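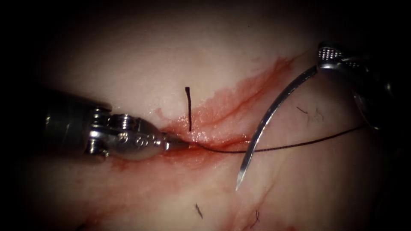
Quelle longueur de fil garder pour un point simple sur une incision courte ? Pour nous ce sera 6 cm côté libre, pas plus, le reste se coupe avant de commencer.

Cahier d'atelier suture, lundi, reprise à 14 h

Bonne séance ! Je note tout de suite parce que demain j'aurai oublié la moitié. On a repris le protocole Erach depuis le début, avec le fil noir du lot 298, sur le tissu sorti ce matin. Tyson Melnyk était là jusqu'à la pause et il a relu mes notes de janvier, dans lesquelles j'avais écrit « serrer franchement ». Il a barré « franchement ». Il a raison, on serrait trop et les berges se chevauchaient.

Ce qui change par rapport à la dernière fois : on prend la première bouchée plus loin du bord, 3 mm, et on ressort à la même distance en face. Ça paraît beaucoup quand on a le nez dessus, avec le grossissement, mais le point tient mieux et on déchire moins. J'ai refait le schéma au propre, il est dans la pochette Finell avec les anciens.

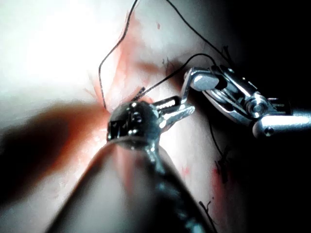 Le passage du fil d'une pince à l'autre reste mon grand chantier. Je le travaille comme un geste à part, sans penser au nœud : on prend, on présente, on reprend, on lâche seulement quand l'autre tient. Avec les mors qui se font face de part et d'autre du tissu et le brin noir tenu à droite, on a la position que je veux retrouver chaque fois avant de former la boucle. Si les deux pointes ne se regardent pas, je recommence la présentation au lieu de tordre le poignet pour rattraper le coup. Le fond très clair en haut à gauche fatigue l'œil, je baisserai la lumière d'un cran la prochaine fois (à voir avec Boychuk, c'est leur réglage par défaut).

Sur la boucle elle-même, deux choses à retenir. D'abord ne pas la faire trop petite. Un fil qui garde un pli revient toujours dans le mauvais sens, et on perd un temps fou à courir derrière. Ensuite, la poser à plat sur le tissu avant d'aller chercher le brin court -- j'adore ce moment, quand la pince entre dans la boucle et que tout se met en place d'un coup ! J'ai dû le refaire au ralenti pour comprendre que c'était surtout une affaire de rotation, très peu de traction.

Le sang au niveau de l'incision complique la lecture. Sur fond rouge foncé le fil noir se perd vite, alors que sur le tissu pâle on le suit sans effort. Idée à essayer : tamponner juste avant le deuxième passage, une seule fois, compresse pliée en 2, puis ne plus y toucher. Trop essuyer étale tout et on ne distingue plus les berges.
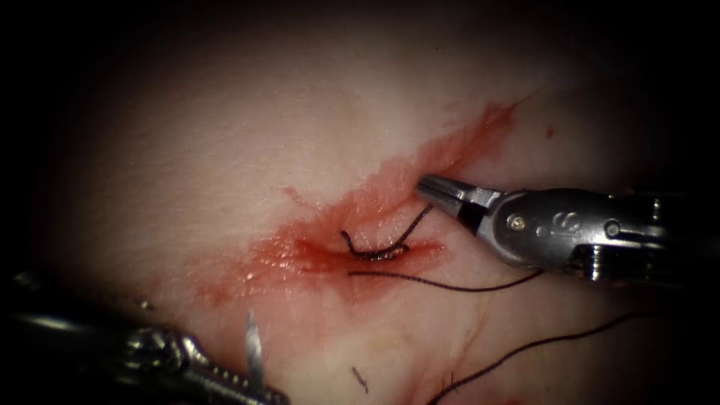 Et tamponner sans appuyer, surtout, sinon on déplace le fil déjà en place. Côté aiguille, je veux qu'on se mette d'accord une fois pour toutes : prise aux deux tiers de la courbe en partant de la pointe, pointe toujours visible, et on ne la pose pas n'importe où pendant qu'on s'occupe du nœud. La fiche Pulstead dit de la prendre au milieu, je trouve qu'on perd en amplitude sur ce tissu-là. À discuter, je n'ai pas de religion là-dessus.

À faire avant la prochaine séance :
couper les fils d'avance et les ranger par longueur
recopier la distance de bouchée sur la fiche de poste
redemander à Tyson sa séquence pour le nœud plat, je n'ai noté que le début
vérifier ce qui reste du lot 298

Question ouverte : est-ce qu'on passe à l'incision longue tout de suite ou est-ce qu'on refait une série courte ? J'ai très envie de la longue. Tyson préférerait la courte.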